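Notebook, March - handover planner, Ulcombe cell

Carried on with the timing fault in the two-arm handover. Summary for Musyoka Sang, who has the planner branch from tomorrow.

State at start

Femiden (our motion server) runs both arms from one process. Commands go out on a fixed tick, and each arm's joint readings come back with their own stamp. The handover node waits for both wrists to be inside tolerance, then asks the receiving gripper to close. It was sometimes asking early. The log from the last long run has 183 handover requests in it and the early ones are all on the left arm.

What was wrong

The tolerance check read the left arm's pose from the cache and the right arm's pose live. The cache is only refreshed when the planner asks for a new path, so during a hold the left pose could be old by several ticks. With the arm still settling, old and new differ enough to pass a check that should fail.

Also found: the node compared stamps in server time against stamps in driver time. Offset is small at boot and grows. I had been blaming Nyaga (the perception node) for this and it was not Nyaga.

Changes

Both poses now come from the same call, same tick. Cache kept for drawing only.

Stamps converted to server time on arrival. Anything older than 3 ticks is dropped and the check returns "not ready".

Close request now needs the check to pass 2 times in a row. Costs a little time per handover - acceptable.

Collision boxes for held objects are attached to the wrist link as before. The box for phones was set from the flat pose and is wrong once the phone is carried edge-on. Left as is, with a note in the config.

Test

Replayed the old log through the new check: no early requests. Then on to the arms with phones as the held object, one in the right gripper and two more lying on the table under the handover point, so the planner has something to keep clear of.
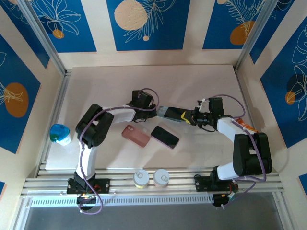

Still open

Planner takes nearly 579 ms for the approach when the table objects are in the model. Most of it is collision checking against the wall panels, which could be a single box each.

Isedel config file still has the old tolerance. Do not merge it over the new one.

Musyoka: start with the phone box, then the wall panels. Replay script is in the tools folder, takes the log path and nothing else.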